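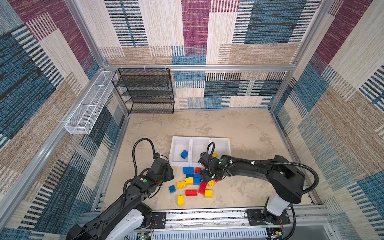

## 大颗粒积木按颜色归位:给已经试过“倒进一个大箱子”的人

倒进一个大箱子确实快。快到第二天孩子要一块黄的，你得把整箱再倒出来，于是地上又是昨天那一摊，外加一个空箱子。

下面这套办法适合大颗粒积木，红、蓝、黄三种颜色，配一个三格的白色塑料收纳盒。小颗粒的请另找高人，我自己的小颗粒至今住在一只饼干筒里，盖子我不太敢开。

### 先准备

- 三格收纳盒一个。格子要能伸进一只成年人的手，还要能握着东西再出来。后半句买的时候很容易忘。
- 一块平整的地面或桌面，浅色最好。米色带花纹的也行，红蓝黄放上去都还跳得出来。
- 一块干布。
- 60分钟，如果是第一次。以后每次5分钟，前提是以后真有每次。

架子先别动。我知道旁边要是立着一个五层的黑色网架，层层空着，人会很想马上往上摆点什么。忍一忍，积木没分完之前，往架子上放的每一样东西最后都要再拿下来。

### 第一步：定格子

左格蓝，中格红，右格黄。

这个顺序没有学问，你想反过来也可以。定下来以后别改就行。我家改过一次，改完的那个星期里，三格都装着三种颜色，大家都坚持自己是按规矩放的。

每格先放一块同色的积木当“样品”。比贴标签省事，不用识字，也不会被人撕下来贴到猫身上。样品随便怎么躺都行，侧着歪着都不影响它是蓝的。

### 第二步：把积木倒在盒子正前方

紧挨着盒子，别倒在房间另一头。听起来像废话，可我见过有人（我）坐在沙发边分拣，盒子放在门口，每分一把就起来走一趟，还觉得自己当天运动量不错。

倒出来以后用手掌轻轻摊开，摊到大部分积木能看见颜色为止。不必摊成一层，压在下面的等会儿自己会露出来。滚到一边的单块先拨回来，它们最擅长在你宣布收工以后被脚底发现。

顺便把拼在一起的拆开。拼着的红黄两块该归哪格，这个问题我们家讨论过，讨论时间比拆开它要长得多。

### 第三步：一次只拣一种颜色

从最显眼的开始，通常是数量最多的那种。眼睛里只找蓝色，看见红的当没看见，看见黄的也当没看见。拣完一种再换下一种。

很多人喜欢抓到什么放什么，觉得这样一遍就完。我试过两种，抓到什么放什么的那次，放错的都在右格底下，找出来又花了一遍的工夫。

蓝色拣完，剩下的会突然好看很多。这时候容易生出“差不多了”的念头，请继续。 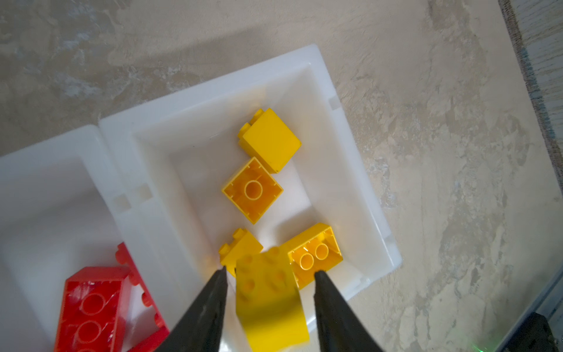
第16期 · 第5页

### 第四步：格子里不用码齐

黄格里的黄砖有底朝天的，有侧躺的，有斜靠着别人的，都没关系。旁边红格也一样，凸点朝上朝下随它去。这一格里全是同一种颜色，任务就算完成了。

码整齐当然漂亮。我码过一回，凸点一律朝上，边对边，角对角，拍了照发给家里人。等我放下手机，孩子已经抽走了最下面那块。

有两种情况值得伸手调一下：

1. 有积木竖着顶出了盒沿。按倒它，不然以后想在上面叠盒子就叠不稳。
2. 大块横着架在格子中间，底下空一大片。转个方向让它落下去，能多装好几块。

放的时候捏住两侧，送进格子里再松手。从高处往下扔也能进，就是声音大，而且总有一块会弹到隔壁颜色里去，那一块以后会被当成你整理能力的证据。

如果某一格满了，别往邻居那格借地方。借出去的格子和借出去的伞差不多。要么再拿一个盒子，要么把这个颜色挑几块出来，送给更需要它们的人。

### 第五步：擦灰

很多教程把擦灰放在第一步，我放在这里，原因比较朴素：放在第一步我就不会开始了。

拿起每格最上面那几块，用干布抹一下光滑的侧面。凸点之间的灰用布角转一圈。背面那些圆管和细筋不必深究，除非里面有食物。有食物的话请把那块单独拿去洗，洗完晾到管子里甩不出水再放回去。

侧面的细小划痕擦不掉，擦到手酸也还是在，可以停了。

### 第六步：查盒沿

这一步最容易漏。积木喜欢卡在盒子边沿下面，或者挤在盒壁旁边的角落里，从正上方看不见。蹲下来，歪着头，顺着白色的边沿看一遍。红的、蓝的一般好认，黄的常常只露一小角，被别的压着。

别用力拽最底下那块。先把压着它的拿开，再拿它。我为这个道理付出过一整堆重新摊开的代价。

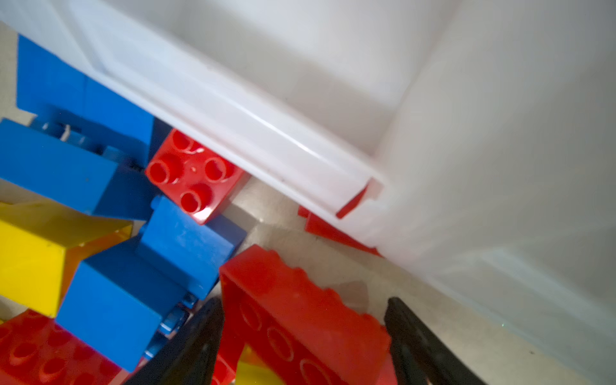
Kershaw 玩具图书馆 · 积木整理小组

### 要是又混了

会混的。红黄蓝挤成一堆，蓝的压着黄的，红的卡在边沿底下，你会怀疑前面几步是不是做梦。

补救的办法和第一次一样，只是堆小的时候做比较便宜。具体来说：

- **混了一小把：** 直接在盒子前面挑，不用倒空格子。
- **混了半盒：** 三格都倒出来，从第三步重新走。倒的时候你会有点难过，倒完就好了。
- **全混了，还掺了别的玩具：** 先挑别的玩具。不然你会蹲在那里认真考虑一只蓝色小汽车算不算蓝砖。

### 几个常被问到的事

**按颜色分，还是按大小分？**
三格盒子就按颜色。四个凸点的和更长的混在一格里，伸手一拨就能分辨，颜色却得一块块翻。等你家有了十来格的柜子，再来讨论大小。

**盒子放哪儿？**
放在玩的地方。放在高处的盒子会一直很整齐，积木会一直在地上。网架可以用，选孩子够得着的那一层，放稳以后推一推，晃就换一层。侧面挂的那种长条网篮不适合放积木，找起来太费劲，留给轻的东西。

**要不要让孩子一起分？**
要。给他一种颜色，只给一种，让他自己选。他选了黄，你就别碰黄，哪怕他正在把黄砖一块一块从格子里往外拿。过一阵子他会往回放的，时间不好说。

**总共有多少块才算太多？**
我们在 Trornthorpe 那边的分馆存着2,352块，分在很多盒子里，靠的也还是一格一种颜色。家里的话，三格能盖住盖子就算正好，盖不上就算多。没有盖子的，以你绕不绕着它走路为准。

**混进了绿色的怎么办？**
三格盒子没有绿色的位置。我把绿的放在一个纸杯里，纸杯放在盒子旁边，打算将来给它找个正式的住处。这个打算写在上一版里，那是去年12月。纸杯换过一个。

---

本页2023年7月修订，改动：第六步从第五步里拆出来单列，删去关于用吸尘器的一段。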